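How do we know how heavy a kilogram is?

Pick up a bag of sugar in a shop and the label might say 1 kg. Pick up another bag in a shop on the other side of the world and it will weigh the same. How does everybody agree?

The study of measuring things is called metrology. It sounds like meteorology, the study of weather, but it has nothing to do with clouds.

The old way

Long ago, people measured with whatever they had. They used seeds, stones and handfuls of grain. The trouble was that seeds and stones come in different sizes. A trader in one town could use a heavy stone and a trader in the next town a lighter one, and both would call it the same weight. This led to a lot of arguments.

Later, scientists made one special lump of metal and said, "This is the kilogram." It was a small, shiny cylinder made from platinum and iridium. It was kept in France under glass covers, and copies were sent to other countries. Every so often the copies were taken back and compared with the first one.

What went wrong

When the lumps were compared, they no longer matched exactly. The difference was tiny — less than the weight of a grain of sand — but it was there. Had the copies got heavier, or had the first one got lighter? There was no way to tell, as the first lump was the kilogram.

The new way

In 2019 the rule changed. The kilogram is now worked out from a number in nature called the Planck constant, which stays the same everywhere. Scientists can use a machine called a Kibble balance to do it. An ordinary balance compares one weight with another. A Kibble balance compares a weight with the push made by an electric current in a magnet.

From the laboratory to the shop

Your local shop does not own a Kibble balance. It has an ordinary scale. That scale is tested with metal weights, and those weights were tested against better ones. The better ones were tested against better ones still, and so on, up to a national laboratory. Metrologists call this a chain of traceability.

The Lemlow Measuring Room has a set of 45 test weights. The smallest has to be picked up with tweezers, as the grease from a fingerprint would change what it weighs.

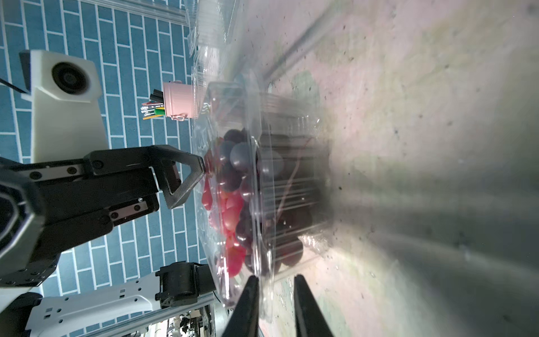

Huguette Fraser says that children often ask her whether a kilogram of feathers is lighter than a kilogram of iron, and she tells them that both have the same mass but the feathers need a much bigger bag.

Try it yourself

You will need a kitchen scale and some dry rice.

Weigh out 50 grams of rice and write the number down. Tip it into a cup, then back on to the scale, and weigh it again. Do this five times. Did you get the same number each time? If not, look on the table for any grains you dropped.

Words to know

Mass: how much stuff there is in something.
Metrology: the study of measuring.
Calibrate: to check a measuring tool against a better one.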